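The Quote from Altport

I had the Fosetti quote printed out and folded in my back pocket for most of May, and by the time I showed it to Vilja it looked like something I'd pulled out of a drain. She smoothed it flat on the counter with the side of her hand and read the bottom line first, same as I had.

"Four grippers," she said. "Who needs four?"

"It's cheaper by the four."

"It's cheaper by the zero, Esko."

We'd been fixing watches in Altport for eleven years by then (her longer, if you count her uncle's bench, and she did count it) and the most expensive thing we'd ever bought together was the sign. But I had it all worked out! One arm, one controller, the grippers, and three payments spread out so the last one landed in August, after the estate people brought us their summer boxes. Juntunen was sending us 191 pocket watches to open and log. I'd said yes to them on the phone before I had any idea how.

So I ran the whole job in the simulator first, at night, with a bowl of noodles going soft next to the keyboard. I put a watch between the fingers and just sat there looking at it.
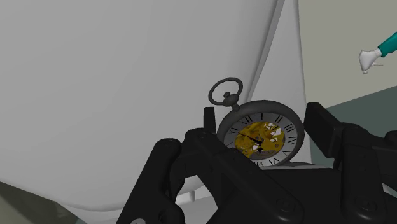
The Roman dial with the open center, between the fingers, in the simulator.

I'd picked that one on purpose. My grandfather carried something like it, gold works showing through the middle, and he'd let me hold it if I sat down first. Those black fingers looked enormous next to it. I must have stayed up until two, and the quote kept getting softer in my pocket.

In the morning I called Siiri Peltonen at Fosetti and asked whether they made a smaller jaw.

"We do," she said. "It costs more."

"Of course it does."

"How many did you want?"

Vilja was across the room with her loupe in, pretending to be busy with a mainspring. She held up one finger without turning her head.

"One," I said. "And can you move the first payment back a month?"

I could hear Siiri typing. Vilja put the finger down and picked up her tweezers.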